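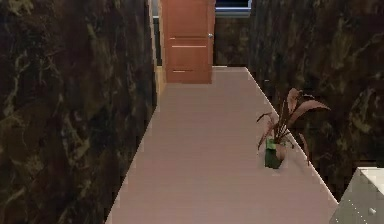 フェイスオフの記録を定義からやり直す

社会人リーグのグリンドロウ(Grindlow)で記録係を兼ねるようになって、昨季分のフェイスオフを全部映像から取り直した。対象は11試合、726本。作業は6月にまとめてやった。以下はその作業メモで、結果よりも定義と集計の手順のほうが長い。チームの人間以外が読んで面白いかどうかはわからないが、同じようなことをやろうとしてほかの記録係の書いたものを探しても見つからなかったので、公開しておく。

取り直した理由

昨季の途中まで、フェイスオフの勝敗はベンチで紙に正の字を書いていた。書く人は試合ごとに違う。控えのゴーリーのときもあれば、怪我で着替えていない選手のときもある。シーズン後にセンター別の勝率を並べたところ、同じ選手の数字が試合によって大きく上下していた。相手の違いでも説明はつくが、上下の仕方が記録者の交代と揃っているように見えた。

確認のため、サルトン(Sullton)戦の映像を一試合分だけ見直し、紙の記録と突き合わせた。合計本数の時点で一致しない。紙のほうが少ない。交代のドア側で誰かと話していれば書き漏らすので当然ではある。問題は本数より中身で、パックが両センターの足元で止まり、ウイングが拾いに来た場面の扱いが人によって違った。ある人はそれをセンターの勝ちに入れ、ある人は書かずに飛ばしていた。

飛ばされた分は無作為に抜けるわけではない。もつれた場面だけが抜ける。すると、きれいに引くタイプのセンターは勝率があまり変わらず、相手のスティックを押さえて味方に拾わせるタイプのセンターは実際の仕事の大半が記録から消える。これでは選手間の比較に使えない。

勝ちの定義

最終的に採用した定義は次のとおり。

フェイスオフの勝ちは、ドロップ後に最初にパックを支配したチームに付ける。支配とは、選手がスティックまたはスケートでパックの進む方向を意図して変えられる状態とする。触っただけでは支配としない。相手の選手に当たって跳ね返ったものも支配としない。

ドロップから3秒たってもどちらも支配していない場合は「混戦」とし、そのあと拾ったチームを別の列に書く。混戦は勝率の分母に入れない。

直接ゴールを狙って打ったものは、枠に飛んだかどうかに関係なく打った側の勝ちとする。自陣側のフェイスオフで、引いたパックがそのまま味方の誰にも触れずに相手のポイントへ抜けたものは、引いた側の負けになる。これは最初のうち感覚に反したが、定義に従えばそうなる。センターの技術を測りたいのか、チームとしての結果を測りたいのかで答えが変わるところで、後者に寄せた。

秒数の線引きに根拠があるわけではない。映像を何試合か見て、それ以上長引くと、もうフェイスオフの延長と呼べない動き(ディフェンスが上がってくる、ゴーリーが構えを解くなど)が混ざるので、そこで切った。ストップウオッチで測る必要はなく、再生画面の時刻表示で足りる。

勝ち方の分類

勝敗のほかに、勝ち方を四つに分けた。

「直引き」は、センターのスティックから味方に直接渡ったもの。「押さえ」は、センターが相手のスティックか体を止め、ウイングまたはディフェンスが拾ったもの。「足」は、スケートで後ろへ送ったもの。「前」は、相手の股の間か脇を抜いて前へ出したもの。

足は手を使った後の二手目であることが多い。最初にスティックで競って止まり、次に足で蹴る。この場合は足に分類する。最後にパックを動かした手段を採る、という一行を定義書に入れておかないと必ず迷う。実際、最初の三試合はこの行がなく、あとで全部見直した。

押さえの場合、拾った選手の背番号も書く。この列は後述するように、今回いちばん役に立った。

列の構成

記録表の列は左から、試合番号、ピリオド、残り時間、スコア差、人数状況、ドット、自チームのセンター、相手のセンター、最初のセンターが外されたか、先にスティックを置いた側、勝敗、勝ち方、拾った選手、備考。

スコア差は自チームから見た符号付きの整数。人数状況は自チームを先に書く。ドットは自陣左、自陣右、中立の四つ、センター、敵陣左、敵陣右。左右はすべて自チームの攻撃方向を向いて決める。ピリオドでエンドが替わるため、映像の画面上の左右で書くと必ず壊れる。画面の左右で書いて後から変換する方法も試したが、変換を忘れたピリオドがあると全体を疑うことになるのでやめた。

「最初のセンターが外されたか」は必須とした。線審に外されてウイングが代わりに入った場合、紙の記録ではたいてい元のセンターに付いている。外された回数が多い選手ほど、他人の勝敗が自分の数字に混ざる。代わりに入った選手の成績は、その選手の行に付ける。

「先にスティックを置いた側」は、うちのリーグの規則では守備側が先なので、エンドゾーンではドットから自動的に決まる。それなら列は要らないと思うかもしれないが、映像で見ると規則どおりになっていない場面がそれなりにある。線審が流した場合も、実際の順番を書く。

入力にはホヴォリコ(Hovolico)を使った。映像の再生位置とメモの行を紐付けられる以外は普通の表で、集計機能は使っていない。書き出して手元の表計算で処理した。キーボードで行を追加したときにドットの初期値が直前の行と同じになる仕様は、設定で切ったほうがいい。切るまでに何行か誤入力を出した。

映像の条件

使った映像は、モライス(Morais)のリンクで撮ったものが大半を占める。観客席中段、中央よりやや片側に寄った固定位置で、ズームなし。近い側のドットは十分に見えるが、遠い側のボード際のドットは、手前のセンターの背中にパックが隠れる場面が出る。

隠れた場合の規則も決めた。パックが見えない間は判断せず、次に見えた時点の位置と選手の動きから勝敗だけを書く。勝ち方は空欄にする。勝敗は後からでもかなり確実に決まるが、直引きか足かは推測になる。推測で埋めた列は使えないので空欄のほうがよい。空欄はボード際の二つのドットに偏るため、勝ち方の比率をドット別に比べるときは注意が要る。

フレームレートは低くても困らなかった。困るのはシャッター速度のほうで、暗いリンクだとスティックが流れて、どちらのブレードが先に触ったか判別できない。ただし今回の定義では先に触ったかどうかは勝敗に影響しない。この点も、接触ではなく支配で定義した利点になっている。

二人で付けた場合の一致

一人で全部付けると、定義の癖が自分の癖と区別できない。そこでパーシー・ウレゴ(Percy Urrego)に二試合分を独立に付けてもらった。彼はうちの三番手のセンターで、自分の出ている場面も含まれるが、そこは除かずにそのまま付けてもらった。

勝敗の一致は高かった。食い違ったのはほぼ混戦の判定で、私が混戦とした場面を彼は勝ちか負けにしている。理由を聞くと、選手の目で見ると、パックがまだ止まっていても誰が次に触るかはもう決まっている、ということだった。わかる話ではあるが、記録の規則としては採用できない。定義書に「次に触る選手の予測をしない」と加えた。

勝ち方の一致は勝敗より落ちた。特に直引きと押さえの境界。センターが相手のスティックを一度持ち上げてから引いた場合、私は直引き、彼は押さえとしていた。拾ったのが味方に直接渡ったパックかどうかで決める、という元の文に戻れば直引きになるので、彼の分を修正した。一致率だけを見るなら単純な割合でもよいが、直引きが多数派なので、偶然の一致を差し引いたカッパ係数も計算した。値の良し悪しより、どのセルで食い違ったかの表を見るほうが定義の修正には使える。 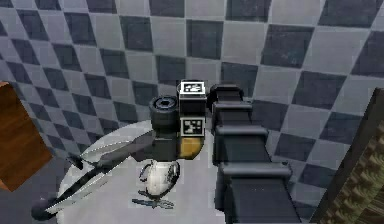
市松模様の壁の前のアーム先端部(CG)。マーカーは上面と前面。

左右と利き手

ここから集計の話に入る。

左打ちのセンターがバックハンドで引くと、パックは自分の左後方に行く。左のドットなら左はボード側、右のドットなら左は中央側になる。右打ちは逆。自陣では中央側に引くとスロットを横切ることになるため、左のドットには左打ち、右のドットには右打ちを出すのが一般的な配置とされている。うちもそうしてきた。

この配置の効果を見るには、同じ選手の得意側と苦手側を比べる必要がある。ところが監督が得意側にばかり出すので、苦手側の本数が極端に少ない。しかも苦手側に出る場面は偏っている。アイシングの直後で交代できない、もう一人のセンターがペナルティボックスにいる、など、要するに疲れているか人が足りないときになる。苦手側の勝率が低かったとしても、向きのせいか疲労のせいか分けられない。

アイシング後の行だけを除いて集計し直すと差は縮んだ。ただし縮んだあとの本数は、どちらの結論も支えない程度しか残っていない。現時点では、利き手による配置は続けるが、そのために交代の順番を崩すほどの根拠はうちのデータにはない、という書き方にとどめる。

ばらつきの大きさ

勝率の比較でいちばん先に確認すべきなのは本数で、これは計算が簡単なので書いておく。

勝率が五割付近のとき、標準誤差は0.5を本数の平方根で割ったものになる。全体の本数なら、標準誤差は1.9ポイント弱、95%区間は前後に3.6ポイントほど。チーム全体の勝率としてはまずまず使える幅になる。

一方、選手とドットの組み合わせまで分けると急に苦しくなる。いちばん本数の多い組み合わせが一番手センターの自陣左で、約85本。標準誤差は5.4ポイント、95%区間は前後に10ポイントを超える。見かけの勝率が五割五分だったとして、本当は五割を切っている可能性を排除できない。最も多いところでこれなので、残りの組み合わせは推して知るべしという水準になる。

なお、これは各フェイスオフが独立という前提の計算で、実際には同じ相手との連続した対戦が含まれるため、区間はもう少し広いと考えたほうがよい。

縮約

本数の少ない勝率をそのまま並べると、表の上端と下端がどちらも本数の少ない選手で埋まる。これを避けるため、全員に同数の勝ちと負けを足してから割る方法を使った。仮想の勝ちと負けを五十ずつ足すと、仮に49勝36敗の選手がいた場合、生の勝率は57.6%、縮約後は53.5%になる。

足す数をいくつにするかは、選手間の本当の実力差をどのくらいと見るかで決まる。差が大きいと思えば小さく、小さいと思えば大きくする。本来はリーグ全体のデータから推定するものだが、他チームの分はうちと対戦した試合しかない。選手間の勝率の分散から、本数による分の分散を引いて逆算する方法も試したものの、引いた結果が負になった。実力差が検出できないほど小さいか、本数が足りないかのどちらかで、おそらく後者だと思う。五十は仮置きの値である。

縮約した表を選手に見せると、出場の多いセンターから、自分の数字が減っていると言われる。減っているのは表示であって勝ち数ではない、と説明して生の値も並べた。並べると結局みんな生の値しか見ない。表示の問題としてまだ解決していない。

相手の補正

相手センターの強さも影響する。うちの一番手は相手の一番手とばかり当たり、三番手は相手の三番手と当たる。生の勝率だけでは、一番手が不利になる。

対戦の組ごとの勝敗があるので、形式としてはブラッドリー・テリー型のモデルが当てはまる。各選手に強さの値を一つずつ置き、勝つ確率を二人の差のロジスティック関数で表す。ドットと人数状況は説明変数として足せる。正則化を入れないと、二、三回しか対戦していない相手の値が無限大に飛ぶ。入れれば飛ばないが、今度はほとんどの相手がゼロ付近に集まり、補正の効果が薄くなる。

結果として、補正の前後で順位が入れ替わった組が一つあった。ウレゴと二番手の間で、補正後は二番手が上になる。差は標準誤差よりずっと小さい。本人には順位が入れ替わったことと、差に意味がないことを両方伝えた。

相手のロースターには背番号の変更が混ざっていた。サルトンは途中で二人の番号が入れ替わっていて、気づかずに処理すると、左打ちの選手がある試合から右打ちになる。備考欄に相手の打ち方を書いていたので見つかった。これは独立した列にすべきだった。

ウイングの寄与

拾った選手の列がいちばん役に立ったと先に書いた。

センター別の勝率を勝ち方に分解すると、直引きの割合は、試合や組むウイングが変わっても比較的安定している。押さえのほうは、組むウイングで大きく動く。同じセンターが同じように相手のスティックを止めても、内側のウイングが最初の一歩をパックに向けるか、相手のウイングを見るかで、勝敗が変わる。

映像に戻って押さえの負けだけを続けて見ると、同じ形が何度も出てくる。敵陣右、うちのセンターが止める、パックは足の間、左ウイングが相手のディフェンスを目で追っている、相手のセンターがそのまま足で後ろへ送る。記録上はセンターの負けで、個人の勝率にもそう入る。見ている側からすると、負けたのはウイングのほうに見える。

この種の場面に備えて「一歩目の向き」という列を追加しかけたが、やめた。映像の位置によってはウイングが画面の端で小さく、判定がほとんど主観になる。代わりに押さえの場面だけを抜き出した再生リストを作り、ウイングに見せた。数字にするより早い。

練習メニューも一つ変えた。それまでフェイスオフの練習はセンター同士の一対一だけで、ウイングはその間シュートを打っていた。今は五人対五人で並び、コーチがドロップの代わりにパックをセンターの足元に置いて、止まった状態から始める。センターの引く技術は関係なくなり、拾う側だけの練習になる。これはスタンスの取り方を忘れるという不満がセンターから出たので、週の前半の練習では従来の一対一も残してある。

勝敗の先にあるもの

そもそもフェイスオフに勝つことがどの程度得点に結びつくか。これについては、うちのデータから言えることはほとんどない。敵陣で勝った後に短時間でシュートまで行った割合は、当然ながら負けた後より高い。だが直接の得点となると、本数が少なすぎて比率を書く気になれない。

勝ち方別にすると、敵陣の直引きからポイントへ戻す形がシュート数ではいちばん多い。そのシュートの多くは手前でブロックされている。ブロックされた後のパックを誰が取ったかを記録していないので、それが良い結果なのか悪い結果なのかもわからない。自陣については、勝った後にゾーンを出られたかどうかを見たほうがよさそうで、勝ってもディフェンスがボードの裏で詰まる場面が目立つ。ここは次に記録する候補。

今季の変更点

今季の記録表で変えたのは次の点。

相手の打ち方を独立した列にした。混戦の後に拾ったチームの列を、備考から独立させた。自陣で勝った場合のみ、ブルーラインを支配した状態で出たか、放り出したか、出られなかったかを書く。アイシング後かどうかの列を足した。これは人数状況と残り時間からは復元できず、昨季の分は備考の文字列検索で拾ったため、漏れがあるはずである。

逆に、スコア差の列は残したものの、使い道が見つかっていない。点差によって線審のドロップが早くなるという説がチーム内にあり、それを見るなら線審の名前の列も要る。線審の名前は公式記録用紙に載っているので後から足せる。急がない。

ベンチでの正の字は続けている。ピリオドの間にコーチが誰を出すか決めるにはその場の数字が要るためで、用途が違うものとして扱い、シーズンの集計には入れない。紙には混戦の欄を作った。書く人には、迷ったら混戦に入れるよう頼んである。

定義書は一枚にまとめて控室の記録用バインダーに挟んだ。昨季の分で二試合だけ、第三ピリオドの後半が映像に入っておらず、そこは本数に含めていない。映像を別に持っている人がいれば連絡がほしい。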